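Preltow open day – walk-through checklist, demo room
Monday, January 5, 2026
Filled in by Burgi Hämmerli, with Chutima Paisan on the second pass

Same form as June, so comments go under each line. I type the way I talk, sorry in advance to whoever files these!

1. Emergency stop tested before doors open
OK. Pressed it twice, arms held still both times. Ilídio reset it from the console and that took 28 seconds, a lot quicker than last time.

2. Visitor line marked on floor
Needs work. The tape is down but it's gray tape on a gray floor (come on, folks). Please get the yellow roll out of the supply closet before the first group.

3. Group size
OK. Max 10 per group, and Amnuay has the sign-up sheet. One group had 17 names on it this morning, so he split it and moved the rest to after lunch.

4. Cables and hoses
OK now. One power cord was running across the walkway by the door. Chutima rerouted it along the wall while I was still writing this line.

5. Arm speed set to demo limit
OK. Checked on screen and then again by eye with both arms moving. I'd still like the limit printed on a card so the presenter doesn't have to go digging through menus – Nuanchan says she'll make one.

6. Table and items for the handling demo
OK. Two white baskets, end to end, with the navy zipper pouch in the front one. No sharp corners on the baskets, I ran my hand around both rims. The zipper pull is metal and rests against the basket wall, so keep an eye on it when the gripper closes.

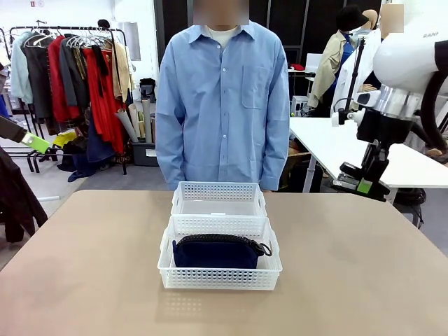

Whoever presents should roll their sleeves up or wear something snug at the wrist. I put that in the June comments too and it never made it onto the form, so I'm asking for its own line this time.

7. Presenter clear of arms at start
OK, with a note. Agree on one spoken word for "go" and stick to it. We heard three different ones during rehearsal.

8. Walkway and exit
OK. Door opens all the way, exit sign lit.

Open items: floor tape (Amnuay), speed card (Nuanchan), sleeve line on the form (me). Recheck before the first group goes in.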